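4. Wiping down: the chore I thought would be easy

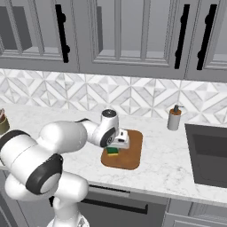 Figure 3. The wiping task in simulation. The arm holds a two-sided sponge over the cutting board, with the sink to the right.

I'll own up straight away that I put wiping near the bottom of our difficulty list when we planned this study back in May. Nevzat Gezer had it near the top, and he was right (he has reminded me more than once!). My thinking went like this: there's nothing to open, nothing to pour, and the board just sits there waiting. A five-year-old can do it, more or less. What I'd forgotten is how much of wiping is pressing, and how little of pressing you can learn by looking.

We ran the task in Tamiru, our kitchen simulator, with the same arm model used for the drawer and cup tasks in Section 3. Each trial starts with the sponge already in the gripper. We left picking it up to a separate task because grasp failures were swamping everything else, and I wanted to know about the wiping. The controller has to bring the sponge down on to the board, keep it there, cover the marked patch and lift off again without shoving the board along the worktop. The patch is just a grid of cells in the software, so a cell counts as clean once the sponge has passed over it with enough force. Real jam is a good deal less obliging, and I'll come back to that.

Of 1,395 trials, 1,164 ended with the whole patch covered. I was pretty pleased with that for an afternoon or so. Then Erdal Gökçe went back through the successful ones and asked how many had also kept the board where it started, and the answer was 497. So well under half of our "clean boards" were clean boards in the right place. The rest had slid, mostly towards the front edge, and in the worst of them the arm carried on wiping quite happily while the board was halfway off the counter. You wouldn't want that in your own kitchen, and you certainly wouldn't want it with a knife left lying on the board.

We tried the obvious thing first and turned the force down. The board stayed put, but the sponge started skating over the surface and missing cells, particularly near the rounded corners. Turning the force up only at the middle of each stroke worked better. So did shorter strokes, though they made the whole job painfully slow: the arm needed 7 passes for a patch I'd do in two without putting my tea down. People also steady a board with the other hand, and of course a single arm hasn't got one. I do wonder whether a good part of the gap comes down to that, and the two-armed version we're building at Mulbridge should help us find out.

Can a machine wipe down a kitchen yet, then? In our simulator it can wipe a board, slowly, if you don't mind checking on it. I wouldn't claim more than that. The sponge model is springy in a very tidy way and never soaks anything up, and the friction between wood and marble is one fixed number that we picked by hand. When we changed that number even slightly the sliding got better or worse quite sharply, so I'd treat the 497 as belonging to this set-up and no other. Section 5 looks at what happened when we let the friction vary during training.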